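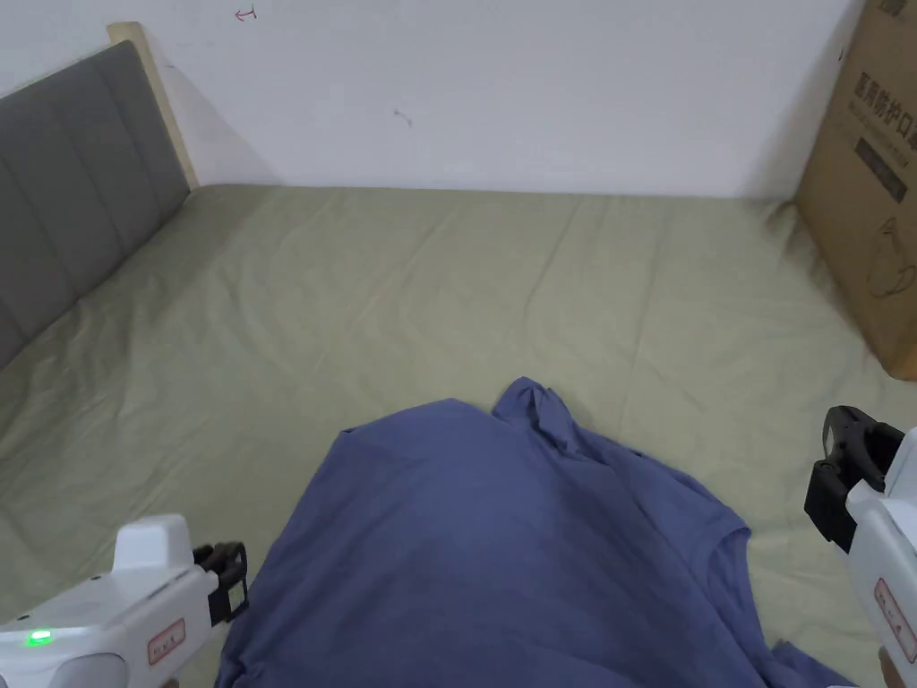
Laundry folding service comes to Altumton, at a price

ALTUMTON, October 30, 2018 — A company that wants to fold your T-shirts for you opened for business in Altumton this month, and it would like $260 a year for the trouble.

Stendora, which started out selling closet shelving in Dorkley, is calling the new service a "home folding plan." Subscribers get two visits a month. Clean clothes are left on a bed, and the company's folder works through them there, shirts first, and leaves them in stacks at the foot of the mattress. Washing is not included. Neither is drying, ironing, or putting anything away in a drawer.

That last part may be a hard sell. Anyone who has kept house knows that a folded pile on the bed is only most of the way done, and that it has to be moved before anybody can go to sleep.

The sales brochure makes large claims for a small chore. It says an orderly stack of T-shirts "changes the feel of a bedroom" and that customers in Dorkley reported getting dressed faster. Asked how much faster, the company said it had not timed anyone. Asked how many customers there were in Dorkley, it said the number was growing.

The brochure also says the average household folds 3768 pieces of clothing a year. No source is given. A follow-up question about whether socks were in that total had not been answered by the time this item was written.

The method, at least, is easy to follow. A shirt goes face down on a flat sheet, gets smoothed from the middle out, and has its sleeves brought in before the hem is turned up toward the collar. It is the way plenty of people already do it. Stendora says the difference is in the smoothing, and recommends a fitted sheet pulled tight so that wrinkles in the bedding don't work their way into the shirt. A bed is a soft place to fold on all the same, and a kitchen table costs nothing extra.

Cotton T-shirts are the garment the plan is built around. They come out of a basket in a lump, with a sleeve sticking up here and a hem tucked under there, and finding the shoulders is most of the job. Once those are found the rest is quick. Fitted sheets, the one item in the linen closet that people might gladly pay somebody to deal with, are not covered. Neither are sweaters, baby clothes, or anything on a hanger.

The laundromat on Torres Street has offered wash-and-fold by the pound for years. Its clothes come back clean as well as folded, in a bag that can go straight to the dresser. The laundromat does not require a contract. Stendora's plan does, and the small print puts the minimum term at one year, with a fee for stopping early — the brochure mentions the fee but leaves out the amount.

The company points out that its customers don't have to carry anything out of the house. For people with bad knees or a lot of stairs that could be worth something, though two visits a month leaves a good many days in between, and T-shirts tend to get worn in the order they come out of the dryer.

Sign-ups are being taken by phone and at the Stendora showroom on Torres Street. First visits in Altumton are scheduled for January. Deposits are due when the form is signed, and the form does not say whether they can be refunded.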